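Plundetti practice board – read me first

Hi! I'm Ginette Landry, and this folder holds everything I have on the Plundetti board, a pretend motherboard for practicing where the parts of a PC go. I started it because I was tired of watching beginners learn on real boards and bend real pins (I bent plenty myself, so no judgment). Yeison Correa drew the first version with me over a lot of coffee, and Hsin-yi Chung fixed most of what we got wrong.

What's in the folder

plate/ – the model files for the plate, one per revision. Use rev 5. The older ones are only there so I can look back at them and wince.
photos/ – 45 pictures of the board and parts, mostly close up.
notes/ – my fitting notes, typed up as I went, so spelling varies!
parts.txt – the list of loose parts I use, with where each one came from.

Getting started

Print the plate flat, face up. I use plain gray filament because the raised shapes are easier to see in matte gray than in anything shiny. My first black one was a pain under a desk lamp. Clean the strings out of the sockets before you try any parts, and go gently with the thin ledges near the lower left. I've snapped 2 of them with a scraper.

Stand the plate upright if you can. Mine goes against a slatted aluminum panel, and it's a whole different job from working flat on a table – you have to keep hold of the part until it's properly in place.

Real parts or fake ones?

I use real ones, dead or outdated. Ask at a repair shop; Thérèse Turcotte gave me a bag of 14 old processors and wouldn't take a dime. Hold them by the edges anyway. It's a good habit to build.

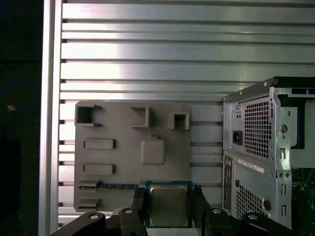
Processor at the bottom of the gray plate, metal side showing, with a thin blue strip with gold contacts farther up.

Known problems

The square sockets print a hair tight on my machine. The file names in photos/ skip a few numbers where I deleted blurry shots. Rev 4 has a crooked block in the middle, so please don't print it.

Using it

Take whatever you like, change it, teach with it. If you fix the tight sockets, send me the file and I'll add your name next to Yeison's and Hsin-yi's. Next update should be in November, with labels on the plate if I can get the lettering to print cleanly.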